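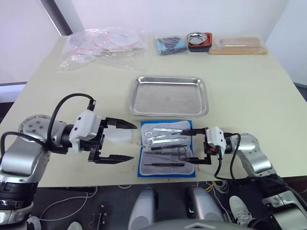
Transfer of registration papers when a puppy changes hands twice
Breeders and Owners Forum > Pedigrees and Paperwork

Posted by Skirkar (moderator)
Members are reminded that this section deals with registration and transfer only. Questions on feeding or training should be placed in the relevant section. The enquiry below has been moved from General Discussion.

Posted by marlfield_spaniels
I should be grateful for advice on the following. A bitch puppy bred by me was sold in December and has since been passed by the buyer to a second household. The first buyer never completed the transfer form. The second owner now asks me to sign a fresh form naming her directly. The litter was of 5, and the other papers are in order.

Posted by Trelix
You should decline. The form is a record of each keeper in turn. If the first buyer is left out, the record is wrong, and your signature is on it. Ask the first buyer to complete his part and then sign the dog over himself.

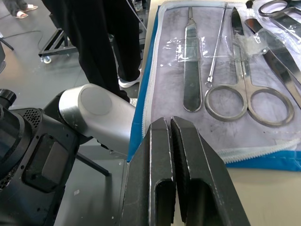 Re: Transfer of registration papers

Posted by Ceko
I must respectfully disagree with the previous reply. Where the first buyer kept the puppy for only 2 weeks and never applied, many breeders treat the sale as withdrawn and begin again with the new owner. I have done so myself and no objection was raised.

Posted by Trelix
A sale is withdrawn when the puppy comes back to the breeder and the money is returned. Neither took place in this case, as I read it. That no objection was raised does not make the practice correct.

Posted by marlfield_spaniels
To clarify, the puppy did not return to me and no refund was made. The first buyer has not answered my letters. The microchip is still in his name.
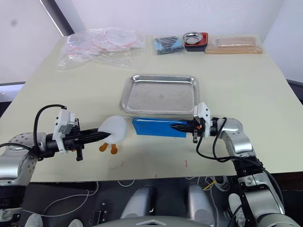 Re: Transfer of registration papers (microchip details)

Posted by Fairclough
The microchip entry is a separate matter and should be dealt with first. The new owner should contact the database company and ask what proof it will accept. Please keep copies of every letter sent.

Posted by Ceko
I accept the point about the refund. I remain of the view that the new owner should not be made to wait on a person who will not reply.

Posted by Skirkar (moderator)
The original poster is advised to put the facts in writing to the registry and to sign nothing until it answers. My own enquiry of this kind took around 11 days. The thread will stay open until Sunday for further replies.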